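Last updated: 3rd January

3.2 Collecting the demonstrations

All demonstrations were collected in Travurar, our simulator of furnished homes. The set contains nine homes, and for each of them the operator received a written list of tasks, such as bringing an object from the kitchen to another room. The operator was free to choose the path and the order of the objects. We did not correct slow or indirect motions, as we wanted the policy to see also how a person recovers from a poor approach. 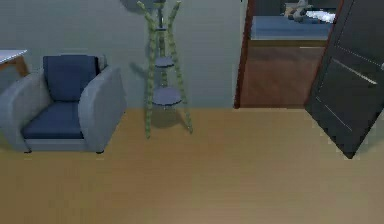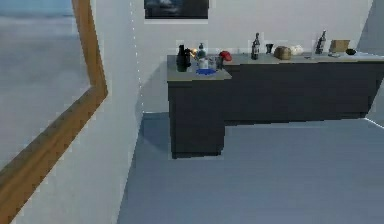 Figure 5. Two views rendered in one home of the Flarkik set: armchair and plant stand beside a doorway (first), kitchen counter with objects (second).

An episode was kept when the object came to rest at its goal and no furniture was moved on the way. From 800 recorded episodes, 395 passed this check. The largest part of the rejected ones failed at narrow passages, where the base touched a door or a chair leg. We keep these episodes in a separate file and use them only for training the collision predictor in Section 4.

Objects standing close together gave a different difficulty. Two operators could understand the same instruction differently, for instance when it said "the cup" and several cups were within reach. Imogen Hebden and Alper Uçar therefore read all instructions again in August and rewrote the unclear ones. The episodes belonging to a rewritten instruction were recorded again from the start, with a new position of the robot.

Contact: Puvar group | © The authors | Back to top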